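Right, here's where we've got to with the Gredside lunch club since my last update. I'll go in the order you asked for on the form, more or less, though I've wandered a bit in the middle.

## Numbers and who's coming

We had 51 people through the door over the period, which is more than I expected when I wrote the bid. A good chunk of them come every week and would come twice if we let them. The rest drift in and out depending on hospital appointments, grandchildren and the weather. The weather matters far more than I'd allowed for. When it's icy on Costen Lane we get half the room, and there isn't much I can do about that apart from ring people up and have a natter (which I do, and some of those calls go on a while!).

We now have two sittings, noon and quarter past one. I was against it at first. I thought people would want to eat together and that the early lot would feel hurried out, and for the first few weeks they did feel hurried out. So we moved the puddings: first sitting has its crumble in the side room with the papers, and the tables get turned round while they're in there. Much calmer. A couple of the regulars have been spending the whole afternoon in the side room, and I've let them.

## The food

Still cooking from scratch, still mostly things with gravy. I did try the lentil bake from the healthy eating leaflet and it came back to the kitchen more or less as it went out. The fish pie is the favourite by miles. I've cut the salt down in it bit by bit and had no complaints, so I'm counting that towards the nutrition aim in the bid.

Potatoes have gone up and so has butter. We've changed our veg order over to Jasińska, the grocer's by the old bus depot, and the quality is better for the same money. They also throw in the bruised apples for nothing, hence all the crumble.

## Money

You'll see from the sheet that we're underspent on travel and overspent on the kitchen. The travel bit is simple: we budgeted for taxis and most people have ended up sharing lifts, and I'd rather not discourage that. The kitchen overspend is the oven. The door seal went in April, and the repair came to £200 with the call-out. I didn't ask first, as the form says I should for anything outside the budget, and I'm sorry. It was a choice between that and sandwiches for a fortnight.

What I'd like, if you're willing, is to move the taxi underspend across to cover it. I've put the request on the second tab. If that needs a separate letter, tell me and I'll write one.

## What hasn't gone well

The Era project, our memory afternoons, has been slow. The idea was that people would bring in a photo or an old object from home and talk about it over tea, and we'd write the stories up into a little booklet. They're lovely afternoons, but people talk over each other, the tea goes round, and at the end I've got half a page of notes I can't read. I have enough for a thin booklet and I promised you a proper one. I'm going to try smaller groups, four or five at a table, and write it up the same evening while I can still remember it.

We've also not managed to get many men along. There was a lot of interest in a dominoes table, so that starts next month, and I'll report on it properly next time.

## Next few months

Mainly more of the same: both sittings carry on, dominoes starts, and the booklet goes to the printer once I've got the stories in order. I need to renew my food hygiene certificate too, and I've put the fee down under training.

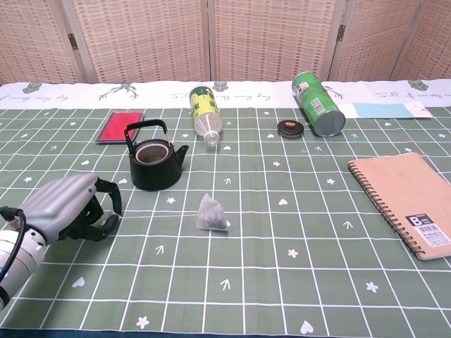 I'd also like to keep the side room for the whole afternoon if the hall will let us have it at the current rate. I've asked and I'm waiting to hear. If they say no we'll go back to finishing at three, and I'll let you know either way before the next payment is due.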